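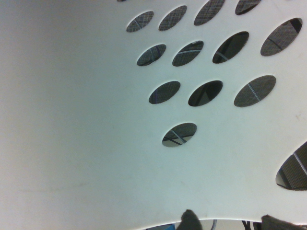
The last boat leaves before the evening train gets in, and anyone coming home from the city has to find a bed for the night or drive the whole way, a passenger wrote to Vetik in March, asking whether the Sunday sailing could be moved.

Vetik, operator of the passenger and vehicle ferry between Gallardo and Kiltateo, today announced a revised summer timetable that adds a late Sunday departure from Gallardo and introduces through tickets combining the ferry with the connecting bus service to Kurkitz.

Under the new timetable, the final Sunday departure from Gallardo will leave at 9:40 p.m. The existing 6:15 p.m. departure will be kept. Sailings on all other days are unchanged, with the exception of the first Saturday departure from Kiltateo, which will leave 10 minutes earlier to allow more time for unloading vehicles at Gallardo.

The late sailing will be operated by the vessel already assigned to the route, which is certified to carry 525 passengers and has deck space for vehicles. No additional vessel will be chartered. The ship will remain at Kiltateo overnight on Sundays and will return to Gallardo with the first scheduled departure on Monday morning.

The company received almost 200 written comments during its annual timetable review, a large share of them concerning travel on Sunday evenings. Residents of Kiltateo, students attending school on the mainland and visitors with weekend rentals all described difficulty in making connections at Gallardo. Several comments also noted that the bus to Kurkitz frequently departed before foot passengers had left the terminal.

In response, Vetik has agreed with the bus operator that the Kurkitz bus will wait at the Kiltateo landing until foot passengers have disembarked, for up to 20 minutes after the scheduled arrival of the ferry. This arrangement applies to every sailing shown in the timetable with a bus symbol. In the event of a longer delay, passengers holding a through ticket will be carried on the next available bus or, after the last bus of the day, by a taxi arranged by terminal staff at no extra cost.

Through tickets may be purchased on the Vetik website, at the ticket office in Gallardo and on board the bus. They are valid for one journey in the direction shown and must be used on the day of issue or the day following. Children under the age of 2 travel free and do not need a ticket, but must be included in the booking so that they are counted on the passenger list.

Holders of the Kiltateo resident card will continue to receive a discount of 50 percent on foot passenger fares, and the discount will now extend to the ferry portion of a through ticket. Resident cards issued last year remain valid until the printed expiration date and do not need to be exchanged.

Vehicle space on the late Sunday sailing must be reserved in advance. Drivers should be in the marked lanes at Gallardo no later than 30 minutes before departure. Standby vehicles will be accepted if space remains after reserved vehicles have been loaded. Trailers and vehicles above standard height cannot be carried on this sailing, as the upper ramp at Gallardo is closed at night. Bicycles are carried without reservation.

The café on board will be open on the late sailing with a limited menu. The ticket office at Gallardo will extend its Sunday hours until 9:30 p.m. The waiting room at Kiltateo will stay open until the last bus has left.

Passengers who have already booked a Sunday evening crossing may transfer to the new departure free of charge, subject to space. Requests can be made through the booking page or by telephone and should include the original booking reference. Bookings made through travel agents must be changed by the agent.

The late sailing and the through tickets will be offered for the full summer season. Vetik will review passenger numbers at the close of the season before deciding on the winter timetable. As with all services on the route, departures may be changed or canceled in severe weather, and passengers are advised to check the service page before leaving for the terminal.

Printed timetables will be available at Gallardo, Kiltateo and the Kurkitz bus station.

About Vetik

Vetik operates year-round ferry service between Gallardo and Kiltateo, carrying passengers, vehicles and freight. The company's head office is located at the Gallardo terminal.

Media inquiries

Vetik Press Office, Gallardo Terminal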